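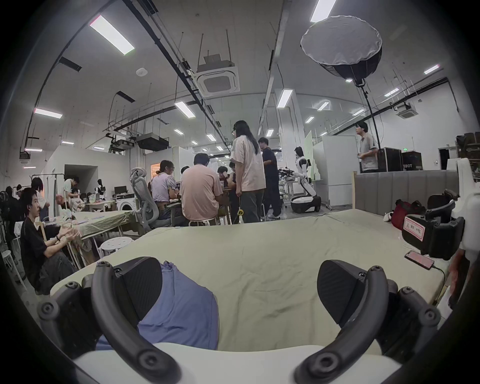

Page last changed: Jun 10, 2024

Call for people who fold things (and people who build things that fold things)

The shared workshop in Oltley is looking for 3 more people to join the Zerkano build, and we would love it if one of them were you! Zerkano is our attempt at a robot that can pick up a piece of cloth, work out which way round it is, and fold it well enough that you'd put it in a drawer. Cloth is wonderfully awkward stuff. It never lies the same way twice, and that is exactly why we like it.

What you would be doing

Most of a session goes on folding by hand with the gripper. You work on plain blue pieces to start with, on a big flat surface, and move on to Madigan, our box of odd shapes, once your wrists have got used to the trigger. We want 3,000 folds by December and we have almost 2,000 to go, so there is plenty for everybody. 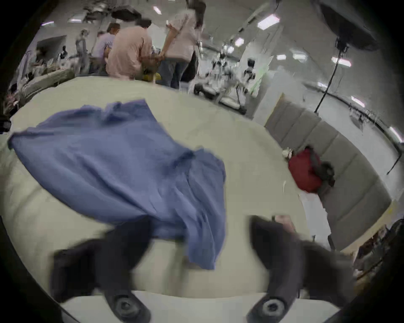

Sleeves are the hard part, and if you have ideas about sleeves please bring them. Our current habit is to smooth the body first and leave the sleeves for last, but we argue about it most weeks and a fresh opinion would be very welcome. Slow is fine. Messy starts are fine too (we like them messy).

If you'd sooner be at the bench, we also need hands for wiring, printing new fingertips and sorting out the mess we call our parts list. One of the three places is meant for someone like that.

Who can apply

Anyone 18 or over who can come for 2 evenings a week. No robotics background needed. Left-handers, please do apply, we're short of you!

What you get

A travel allowance, supper on build nights, your own key to the workshop after the first month, and bench time for your own projects whenever the tables are free.

How to apply

Send us a few lines about yourself and something you've made or mended, using the form on the Oltley workshop page, or drop a note in the box at Unit 33, Grindthorpe Yard. Put "Zerkano" at the top. Tell us which evenings suit you and whether you'd like folding, bench work or a bit of both.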